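3 July has been and gone on the club calendar for months as "term wrap-up", and I finally have a cup of tea and an hour to write it all down, so settle in.

For anyone new to this blog, I help out with the after-hours robotics club at Okley, the one that meets in the old domestic science wing. We have 16 students this year, which is the most we've ever had, and two other grown-ups besides me who actually know what they're doing. I'm the one who does the snacks, the permission forms and (more and more, I've noticed) the soldering. My own kids left the school years ago and I just never quite stopped turning up.

This year's big project is the Millby Challenge. If you haven't come across it, it's a household tasks competition for secondary students, and the rules are lovely and short. Your robot arm has to do jobs in an ordinary furnished room, and you don't get to see the room beforehand. There's a kitchen round, a laundry round and a bedroom round, and the judges can put things wherever they like. Last year we entered the kitchen round only and came away with a very respectable middle-of-the-table finish and one broken mug.

The students voted to try the bedroom round this time. I'll admit I thought it would be the easy one. How hard can a bedroom be? There's no water, nothing's hot, and most of what's in there is soft. Well! It has been the most stubborn thing we've ever worked on, and I've grown very fond of it.

The trouble is all in the gaps. In a kitchen, nearly everything you want is sitting up on a bench at a sensible height with a bit of air around it. In a bedroom, the things people need help with are the things that have gone down beside something. Think of where your glasses go, or your book, or the remote. They go down the side of the bed, and then somebody has to kneel on the floor and feel around for them. The students decided early on that this was the job they wanted to be really good at, and I was proud of them for picking it, as it came from a couple of them talking about their grandparents.

So we've spent most of the term thinking about narrow places. The gripper is the two-fingered one we've had since last year, and the nice thing about it is how slim it gets when the fingers are closed. You can point it straight down between two pieces of furniture and it will go in where a hand would struggle.
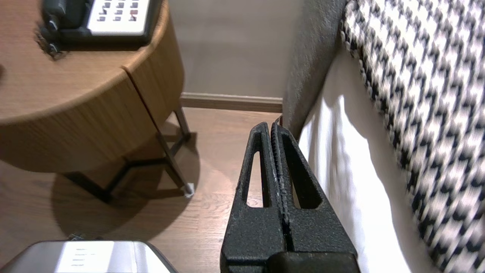 Getting it in there is one thing, and knowing how far down you've gone is quite another. The students wanted to stop just short of the floor every time, then open the fingers and have a gentle feel about. Too high and you miss anything flat. Too low and you're pushing on the floorboards, and the arm doesn't like that one bit (neither do I, I can hear the motors complaining from the other side of the room). They settled on a slow approach for the last little stretch, which makes for terribly dull viewing but has saved us a good deal of grief.

Furniture legs have been the other headache. A bedside table with solid sides is easy enough, because it's a box and the software treats it as a box. Give it skinny legs that splay out at the bottom, though, and the gap at floor level is a different shape from the gap up top. We had a whole session where the planning side was perfectly happy and the arm still went and nudged a leg. One of the Year 9s fixed it in the end by making the program check the space at three different heights, and she did it on the back of a biscuit packet before she typed a word of it.

And then there's bedding. Oh, bedding. Sheets hang wherever they please and they move when you brush past them. Anything with a bold check on it seems to give the vision software ideas of its own, and it'll cheerfully report edges all over the place. The students have been collecting practice runs with all sorts of blankets so the system gets used to the variety. At last count they had 1231 runs saved, 140 of them with patterned throws, and every one has been labelled by hand over a great many cheese toasties.

I should say something about the labelling, because it's the part that gets left out when people ask what the club does. It is slow. You watch a short clip, you write down what the arm was trying to do and whether it managed, and then you watch the next one. I thought we'd lose half the group over it. What happened was that they turned it into a social hour, with music on, and the quieter students turned out to be marvellous at it. A couple of them have such a sharp eye now that they can tell you from the first moment of a clip whether the approach angle is off.

We also had a visit to Dulstead in the middle of term, where the senior team very kindly let us sit in on their practice. They're much further along than we are with the kitchen round, and they have a proper workshop with extraction fans and labelled drawers – I came home and looked at our ice cream tubs of screws with fresh eyes. Their students were generous with advice, too. The best tip we got was to write down every change, even the tiny ones, and we've kept a logbook going ever since. It's already on its second volume.

Coming up, we've got the holidays, and then a straight run through to the regional round in November. The list on the whiteboard says: soft objects, darker rooms, and getting something back *out* of a gap without dropping it halfway. That last one has a big star beside it. We're also hoping to replace the old power supply, and the sausage sizzle at Baptista Park should go a fair way towards that if the weather's kind to us.

If you've got a spare bedside table in the shed, especially an odd-shaped one, we'd love to borrow it for a few months. Drop it at the school office with your name taped underneath and I'll see that it comes home again.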